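第四章　自动化进入工作场所

学习目标

读完本章以后，读者应该能够：
说明一个工作岗位和一项工作任务的区别；
用自己的话描述自动化以后员工的时间怎样重新分配；
分析格拉盖特（Grargate）仓库的案例，并指出其中两个管理上的错误；
为一个小型车间写出一份简单的任务清单。

4.1　从一张分拣台开始

在明维尔（Minville）城外的工业区，有一家处理退货的公司，名字叫泽利科（Zellico）。顾客退回来的小型电子配件先送到这里，由员工打开包装，看一看外表，再放进不同的盒子。这个工作听起来很简单，可是做过的人都知道，一天里面要做很多次小的判断。一个东西是不是完整的，盖子有没有丢，应该再卖还是应该拆开，这些问题每几秒钟就出现一次。

我第一次去参观的时候，分拣组的组长玛雷德·约里思（Mared Yorath）带我走了一圈。她在这个公司工作的时间比大部分的机器都长。她对我讲，公司决定引进自动抓取设备的时候，员工最先问的是“我以后站在哪里”，工资的问题是后来才问的。这句话我记在笔记本上，因为在管理学的书里面，我们很少讨论一个人站在哪里。

公司给这个项目起的名字是“特雷弗”（Trevor）。项目的第一个阶段只有一个目标，就是把小的、硬的、形状规则的物品从台面上拿起来，放到指定的位置。软的包装袋和带长线的物品，仍然由人来处理。
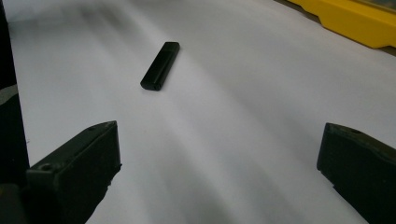 对人来说，拿起一个很小的东西几乎不需要想。手指自己知道要张开多大，什么时候合上，用多少力气。可是要把这个动作交给机器，就必须把它分成很多步骤：先找到物品，再判断它的方向，再移动到它的上方，然后合拢，提起，确认没有掉下来。每一个步骤都可能失败，每一种失败都需要有人去处理。所以，在特雷弗项目开始以后的头几个月，分拣组的工作没有减少，反而增加了一些新的内容。

4.2　任务和岗位

在这里，我们需要区别两个概念。“任务”是指一个有开始和结束的具体动作，例如把一个配件放进盒子。“岗位”是指由一个人负责的一组任务，还包括他和别人的关系，他的经验，以及他在出现问题时可以做的决定。自动化首先改变的是任务。岗位会不会改变，怎样改变，主要取决于管理者的安排。

泽利科公司在四月份做了一次任务登记。员工把一个班次里面做的事情都写下来，不管大小。登记表一共收到1452条记录。整理以后，管理部门发现，很多记录在原来的岗位说明书里面完全找不到。例如，提醒下一个班次某一种盒子不够用，教新来的同事辨认相似的型号，或者把顾客夹在包装里的私人信件拿出来，单独保存。这些事情机器不会做，说明书也没有写，可是没有它们，整个流程就会变慢。

约里思女士认为，这张登记表比设备本身更有用。她的意见是，以前管理部门看到的是数量，现在他们第一次看到了过程。

4.3　谁得到了时间，谁失去了时间

设备稳定以后，台面前的重复动作减少了，员工每个班次得到了一些空出来的时间。这些时间的去向并不平均。年轻的员工多数被派去学习设备的调整和维护，他们对这个变化比较满意。年纪较大的员工多数被留在处理“例外”的位置，也就是机器拿不起来的那些物品。这个位置看起来很轻松，但是很累，工作的节奏由机器决定，人只能等，等到以后又必须马上反应。

有一位员工在访谈中告诉我，她以前下班时手累，现在下班时头累。管理者如果只计算手的疲劳，就会以为工作条件变好了。

还有一个变化是关于谈话的。以前分拣台是长的，大家面对面站着，一边工作一边说话。安装设备以后，每个人之间的距离变大，中间又有防护栏。新员工遇到问题时，不容易问旁边的人，他们改为按呼叫按钮，等维护人员过来。公司后来把休息区搬到设备旁边，情况才好了一点。

4.4　格拉盖特仓库的不同做法

同一个集团的格拉盖特仓库也使用同样的设备，可是结果很不一样。那里每天处理大约2000件物品，管理部门没有做任务登记，就直接按照设备供应方的计划重新安排了班次。他们也没有告诉员工，设备停下来的时候由谁做决定。本章后面的案例部分会详细介绍这个过程。读者在阅读的时候，请特别注意班长的角色，以及他和维护人员之间的关系。

课前讨论

请和你的同学谈一谈：在你自己工作过或者实习过的地方，有哪些事情每天都有人做，但是没有写在任何文件里？如果明天这个岗位的一部分交给机器，谁会最先发现这些事情没有人做了？请把讨论的结果记下来，学习4.5节的时候还要使用。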